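Grasp timing, or why I rewrote the segmenter again

I've had the best fortnight with Nerner, my little pile of scripts for turning handheld gripper recordings into something a policy can learn from, and I want to get it written down before I forget how it all fits together!

The old version found the start of a grasp by watching the finger gap. Once the gap shrank past a threshold, that was a grasp. Lovely and simple, and fine for hard boxes. Shiny, crinkly packets are another matter, as the plastic gives long before the thing inside does, so the label landed early and the policy learned to lift too soon. I had 810 clips marked up like that — all of them had to be done again.

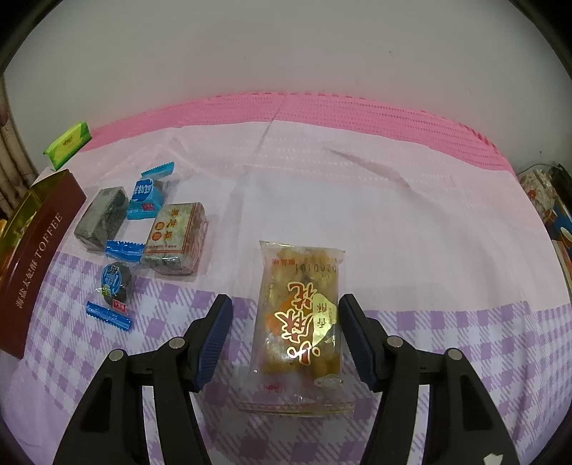 The new segmenter looks at how fast the gap is changing as well as how wide it is, and waits until the fingers have properly settled before it calls the grasp. I run it forwards and then backwards over each clip and keep the moment where the two passes agree. When they don't, the clip goes into a review folder. First time through, 43 clips ended up in there, and I went over every one with a cup of tea (quite a nice evening, really).

The other change is to the timestamps. Camera and gap readings used to be matched by nearest neighbour, and now I interpolate between the two readings on either side. It's 25 lines of code and I should have done it in July. The plots are so much smoother now that I keep opening them just to have a look.

Next job is the planner, which still treats every approach as a straight line and gets muddled when things lie close together. I've a half-working branch called Grasso that bends the path around neighbours, and I can't wait to get back to it.

Recent posts
Fletthorpe maker day: my notes
Fenden 2: a smaller config format
Plotting finger gap against time
Tidying up the replay viewer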